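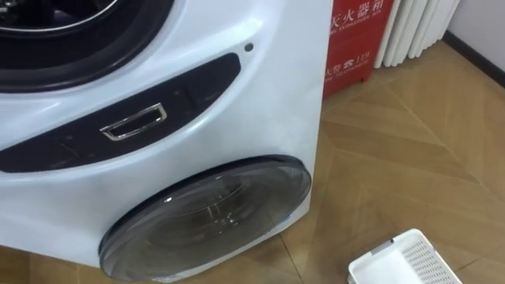
Twin-drum washers are laundry machines with two round doors, one over the other, in a single tall cabinet. Also sold as stacked units. Each drum runs its own load, so darks and whites, or baby things and work clothes, can be kept apart. Controls vary by maker – rows of knobs on older ones, on others a long dark strip curving across the white front between the doors. The Zarkley guide lists 11 models, most of them in white. Small drums are meant for underwear, socks, and other light stuff. Overloading is the usual complaint, along with lint in the lower door seal, wich should be wiped out after each wash.

Placement: bathroom, hall closet, sometimes a bedroom. Wood floors are OK if level and firm. Leave a gap at the back for hoses.

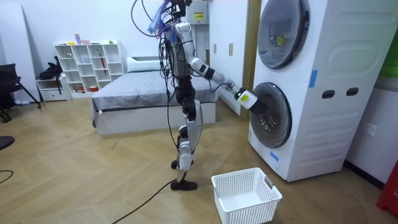
Bảo Lưu disagrees on bedrooms, writing that the spin cycle carries through a wood floor "no matter how level it is" and that a hall closet is the better spot. Rubber feet help some. See also: Dryer; Laundry room.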